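Handheld gripper kit review: second progress report
Prepared for the Danden Fund by the Moleo project team
Jul 4, 2021

Purpose of the review

The grant pays for us to assess the Turkier kit as a way of recording household handling tasks, and to advise whether Danden should support its wider use. The kit consists of a pair of handheld grippers, a charging dock, spare finger pads and a year of support. We were asked to judge it on ease of use, reliability and the quality of the recordings, in ordinary homes and with people who have no background in robotics.

Work done this period

The first report covered unpacking, set-up and bench trials. Since then we have moved on to home sessions. We planned 40 and completed all of them, the last in the final week of June. The tasks were picking up small items, placing them in shallow trays and boxes, and folding light clothing. Tsang, our subcontractor, checked the recordings against the task sheets and returned comments within the agreed time.

Training took less time than we had allowed. Most people were working on their own after 70 minutes, including the safety talk. The written guide is clear on charging and start-up but thin on what to do when a recording stops early, and we have written a one-page supplement which Turkier may use if it wishes.

Tasks on soft surfaces such as beds and sofas were harder than the same tasks on a table. Small items sink or roll when the fingers press down beside them, and people tend to tilt the gripper to compensate. We now run the bed tasks after the table tasks.

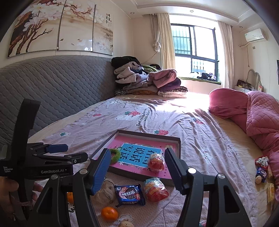 Bedroom task: snack packets, fruit and a shallow box lid on the bed, with the jaws of a gripper in front.

Problems found

Finger pads wear faster than the supplier's guide suggests. We replaced 3 sets and have asked Turkier for a price on a larger pack. Crimped packets and shiny wrappers were the items most often dropped. Strong window light spoiled part of several recordings - drawing the curtains helped, and this is now on the checklist.

Support from Turkier has been polite but slow. Two queries on battery life are still open.

Budget

Spending is within the agreed total. Travel came in under and consumables over, mostly on pads. We ask to move the travel underspend to consumables.

Next steps

Kitchen tasks start next, in 3 homes already agreed. Tsang will check those recordings on the same terms. The final report, with our recommendation on purchase, is due in December.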